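Polisseuse orbitale Flistwood : mon avis après un hiver de carrosserie

Temps de lecture : 2 minutes
Dernière mise à jour : 31 août 2021

J'ai longtemps fait mes lustrages à la main, avec un tampon en mousse et beaucoup de patience, et mon épaule droite s'en souvient encore ! C'est Loukia Sotiropoulos, ma voisine de garage, qui m'a convaincue de passer à une orbitale. J'ai choisi la Flistwood, payée 152 euros avec deux tampons dans la boîte (un ferme, un souple), et je m'en sers depuis janvier sur ma vieille berline bleu nuit, puis sur l'utilitaire de mon frère, qui en avait grand besoin.

La première chose qui m'a plu, c'est la douceur du démarrage. La machine monte tranquillement en régime, sans projeter le produit partout sur les vitres - et pourtant j'ai la main lourde avec le polish. Sur le capot, j'ai travaillé en vitesse 4, par petits carrés, en passes croisées. Les micro-rayures des rouleaux de lavage ont presque toutes disparu, et le bleu a retrouvé une profondeur que je ne lui connaissais plus.
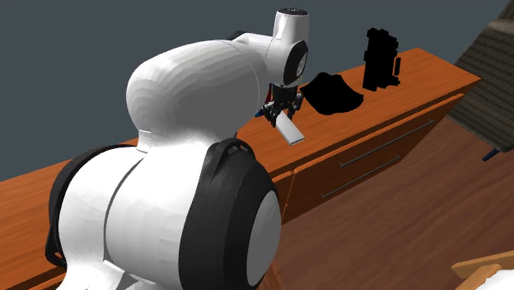 Ce qui m'a moins convaincue

Le câble, d'abord. Il est raide, un peu court, et il vient frotter contre l'aile dès qu'on s'attaque au toit. Je le passe maintenant par-dessus l'épaule, avec une vieille serviette autour, et ça va beaucoup mieux. Ensuite le tampon souple, qui a commencé à se décoller du velcro après nearly rien : deux voitures. Je l'ai remplacé par un Kokkinos, plus épais, que je vous recommande de bon cœur pour la finition. Enfin, les montants de pare-brise restent pénibles avec un plateau de cette taille, et j'y suis revenue à la main.

Pour un vernis très marqué, je crois que je confierais encore la voiture à un professionnel. Mais pour entretenir une peinture correcte deux fois par an, avec un peu de musique et la porte du garage ouverte, je la rachèterais sans hésiter.

Contact - © 2021 Tamsin Grimshaw - Haut de page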